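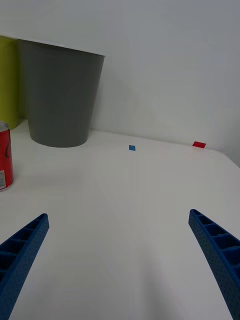 Blue fingers, two bins and a red can, as seen from the wrist camera.

So I promised I'd write up the Saturday thing, and I've put it off long enough that Réka has started asking in the group chat whether the blog is dead. It's not dead! I've just been sulking a bit.

For anyone new, I've been building a little sorting cell in the back room for most of the year. One arm, a two-finger gripper, a wrist camera, and a job that sounds like nothing at all: pick up a drinks can, work out which bin it belongs in, let go. I call the whole setup Castach, after a holiday village we never managed to find, and the software that does the grip control is a pile of my own code named Zureo. Please don't go looking for either of them, they're not fit for visitors.

The fingers are the ribbed sort, blue, open ladder cells down the inside faces so they give a little when they close on something. I love them. They've been the best thing I've changed since I started, and they're also the reason I missed what was going wrong for so long, which I'll get to.

What happened on the Saturday was a long run. I'd set it for 2000 cycles, mostly to prove to Evaristo that it could be done (he had said some things about hobby arms over dinner). I'd feed it cans, it would sort them, I'd drink tea and top up the queue. By lunch it had gone so smoothly that I'd stopped watching properly. I was in the doorway, on the phone to Brigitta about her fence, when I heard the motor note change. If you've ever held a drill against something it doesn't want to go through, it was that, only quieter.

The gripper was closed on a can and still closing. The can had gone in at the waist, the fingers had bowed right out around it, and the arm was calmly carrying on to the bin as though everything was normal. Then it got to the bin and didn't let go. It just hung there humming.

And here's the bit I'm embarrassed about. I put my hand in.

I know. I KNOW. I have a stop button. It's big and it's mounted on the far side of the bench, because that's where there was room for it when I was colour-matching cable ties and feeling very organised. My hand was closer to the can than it was to the button, so I reached for the can. The fingers opened about when I touched it, the arm decided that the drop was finished and swung home, and it took the side of my hand along with it into the edge of the bench. No blood, a very impressive bruise, and a word that Brigitta heard quite clearly down the line.

Cycle 195, by the way. Not even close to 2000. Evaristo has been gracious about it, and that's worse.

It took me three evenings to find the fault. My first guess was the motor, my second guess was the motor again, and my third guess was the cable from the finger motor, where it passes through the wrist. That was the one. It had been rubbing on the clamp every time the wrist rolled, and one of the current sense wires was down to a couple of strands. Bend the wrist one way and the reading was fine. Bend it the other way and the reading dropped to almost nothing, so Zureo thought the fingers were closing on air and kept squeezing. When it was time to open, it was still waiting for a grip it believed it had never got.

With the old hard jaws I'd have heard a crunch on the first bad cycle. The soft ones just flex and soak it up. When I went back through the log there were little dropouts going back weeks – 98 of them, most only a blink long – and I hadn't looked because the cans were landing in the bins.

The code didn't help either. I'd written it so that a missing reading counted as zero. Seraina, who does this stuff for a living and is far too polite, read that line out loud to me and then just waited.

What I've changed so far:

The cable now goes around the outside of the wrist in a loose loop, with a bit of spiral wrap where it bends.

No reading means stop. The arm holds where it is and beeps at me.

There's a time limit on closing the fingers, whatever the sensor says.

The stop button has come round to my side, and I've added a second one by the door. I got that from Moser's, the electrical place near the station, and Waltraud at the counter made me tell her the story before she'd ring it up. She then told me one about a conveyor that I won't be repeating here.

After a stop, nothing moves until I've pressed reset and stepped back over the line of tape on the floor. The tape does nothing electrically, I just need it there to be told.

I've started the testing again at low speed, and I've been pulling on the cable between batches to see if I can make it misbehave. Twice I've unplugged the sensor mid-grip on purpose, and both times it stopped and beeped like it should. I still don't love the wrist clamp. There's a sharp corner on the inside that I've filed down, but I'd like to reprint the part with a proper radius and I'm out of filament until the next order comes.

A few of you asked about the finger stiffness after the last post, and I haven't forgotten. I want to measure the pair that got over-squeezed against a new pair before I say anything, so that'll be its own post, probably in April.

The bruise has gone a sort of mustard. Réka, the blog is alive, you can stop now.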